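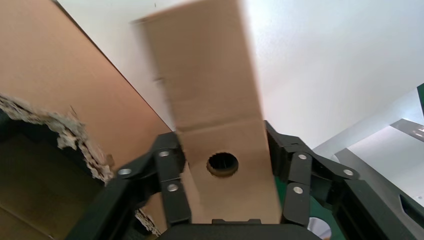 The arm stopped at 17 minutes into the shift with a cardboard sleeve in its fingers and did not let go.

Ankica Shehu saw the light on the Nelton console change from green to amber. She waited for the retry. The cell was allowed two of them before it called for a person. It used both and then it called for her.

"Cell 2, grip release fault," she said into the headset.

"Is it holding something?" Nasr asked from upstairs.

"A sleeve."

"Then it's not a fault. It thinks it's holding something because it's holding something."

"It's supposed to have dropped it."

She heard him typing. Drasari had bought the cells in January, secondhand, from a packing firm called Clallik that had gone under. The manuals had come in a crate. The release fault had a page of its own, and someone at Clallik had written on it in pencil: *Do not reach in. Wait 25 seconds. Then wait again.*

Ankica had read that page on her first day and had asked her supervisor what it meant. He said old hands wrote all kinds of things in manuals.

"I can clear it from here," Nasr said. "Or you can pull the sleeve out and it'll see an empty grip and go on by itself. That's faster."

"Is the power off?"

"It's in hold."

"That isn't what I asked."

He didn't answer right away. On the console the force reading for the right hand was still climbing, a little at a time. In hold it should have been flat. She read him the number, waited, and read him the next one.

"That's wrong," he said.

"Yes."

She stayed behind the yellow line and counted under her breath.
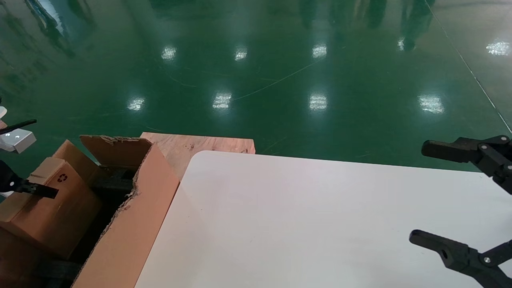 At 25 nothing happened. She started over. She had reached 17 when both fingers snapped open, the wrist swung down hard to the left, and the fingers shut again on air, at the height where a person's forearm would have been. Then the light went green and the arm reached for the next piece.

Ankica hit the stop. The brakes clicked on. She walked to the wall, turned the main switch, hung her lock on it, and put the key in her shirt pocket.

"You're showing offline," Nasr said.

"I locked it out."

"It cleared, though. I saw it clear."

"Come down here and I'll tell you how it cleared."

He came down. She told him, and had him stand where she had stood. He looked at the arm for a while and asked how many of the other cells had come from the same place.

"All of them," she said.

He went to get more locks.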